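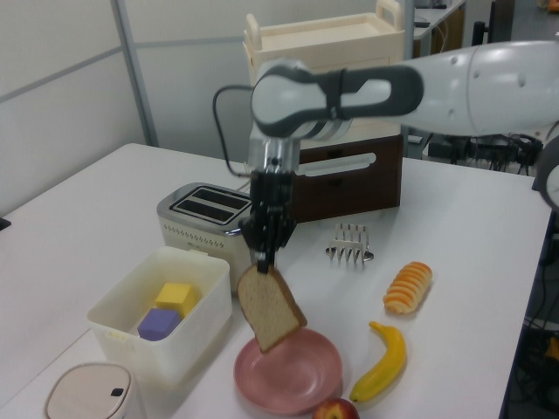
Abb. 2: Brotscheibe über dem rosa Teller; links der Toaster, rechts Brötchen und Banane.

3.2 Anordnung der Frühstücksgegenstände

Alle Gegenstände stehen ohne Unterlage auf dem weißen Tisch. Der Teller liegt vorn, Toaster und Toastständer sind weiter hinten angeordnet (Abb. 2). Das Obst liegt dicht am Tellerrand, sodass für die Scheibe nur die flache Mitte bleibt. Tahiri und Benjelloun verwendeten in ihrer Vorstudie einen Teller ohne erhöhten Rand. Wir haben davon abgesehen, da Krümel dort auf den Tisch gelangten. Die Anordnung wurde nach jeweils 20 Durchgängen neu eingerichtet.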